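The metronome is not your friend

She has taught piano in the same front room for 35 years, and she would like to get one thing out of the way before I sit down. "I don't hate them. People say I hate them. I own four."

What she doubts is the advice that goes with them. Set it slow, play the passage until it's clean, nudge the dial up, repeat until fast. I was taught that way and so, probably, were you. Her view is that most of the people passing this on have never checked whether it works.

"Ask them how they know. They'll say their teacher did it. Well, my teacher smoked through lessons."

I put it to her that plenty of very good players swear by it. She shrugs. Very good players, she says, would have got there by practising in a cupboard with a saucepan. The pupils she worries about are the ordinary ones, who come to her from other teachers able to play a scale dead in time with a click and unable to play it at all without one. She turns the thing off and they speed up within a line. "So what have they learned? They've learned to follow. I'm not sure that's the same as keeping time."

I'm not sure either, though I wondered if she was only seeing the failures, the ones who had changed teacher for a reason. She allowed that might be so. "I can't prove any of it. But neither can they, and they're the ones selling something."

The selling annoys her more than the clicking. A parent recently showed her an app called Flikton, which scores a child's playing and promises steady rhythm after 2,000 minutes of use. She wanted to know who had counted the minutes, and steady compared with what. The website didn't say. I looked as well, and found a page of smiling families and a monthly fee. Another one, Ultix, sends a reminder on Friday evenings if you haven't done your clicks for the week. "Friday evening! Let the child have her tea."

She is kinder about the old clockwork sort, up to a point. A Camenzind sits on her piano, bought second-hand, and it limps. One side of the swing is longer than the other unless you fold a bit of card under the left foot. Pupils used to a phone find this very funny. She thinks it is useful, as they have to listen to hear what is wrong with it.

Does the look of the thing matter? Shops seem to think so, with their pinks and their wood browns. She supposes a child might be more willing to wind up a pink one, for a week.

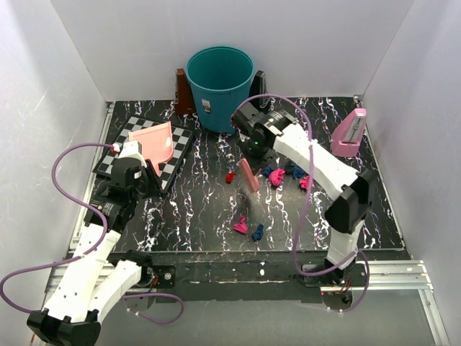
Metronomes in pink, black and reddish brown.

So what does she do instead? Walking, mostly. Pupils walk up and down the hall and clap the tune before they touch a key. After that she has them set the click going for three bars, silence it, carry on alone and bring it back later to see how far they have drifted. It sounded to me a lot like using a metronome.

"It is using a metronome. I told you, I own four."

I asked whether her own pupils keep better time than other people's. She took a while over this. Some do. One boy has been walking up and down that hall since last October and still rushes every quaver he meets. She has tried him with the click and without, and on the whole she thinks he is just keen to get to the end.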